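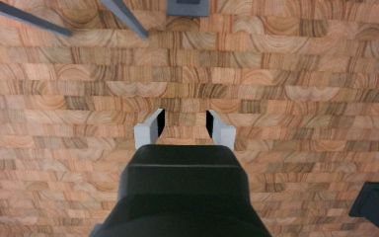
June, 11 at night, kettle on

Got the sim running properly at last! I've been at it since tea, and my neck is wrecked, but the gripper opens and closes when I tell it to and the arm no longer folds itself up like a deck chair the second I hit play. I had the joint limits in degrees and the program wanted radians. Khrystyna spotted it over the phone in less time than it took me to find my glasses.

I went with the end-grain wood for the bench top in the end. Yupin reckons it's a silly colour scheme and I should have left it plain grey, but I like it, and if I'm going to stare at a pretend bench every evening it may as well be a nice one.

The wrist view is the bit I'm fussiest about. I want it sitting right behind the gripper body so both fingers are in view with the black pads facing each other, the same as I'll have on the real one in the shed. Moved it back a touch tonight, then forward, then back again (saved that one as Tuteris 14, don't lose it). The housing still takes up a lot of room down the bottom. Might slim it a little before I print it — the last print took all weekend and I'm not keen to do that twice.

Ran 20 practice reaches before dinner and then left it going for 100 while I did the dishes. It got to the plate most of the time. The misses were nearly all on the left, so I suspect my base is a smidge off centre, or I've measured the shoulder bracket wrong. Will check with the good calipers.

Spent $171 on motors this month, which I haven't mentioned to anyone in this house yet. Two are still in their bags. Yupin is bringing her soldering iron over and we'll do the wiring on the kitchen table, provided I clear the jam jars off it first.

Still no name for the arm. Khrystyna wants Salem. I'm leaning towards Loserine, after the way it behaved last week. Bed now, the tea's gone cold.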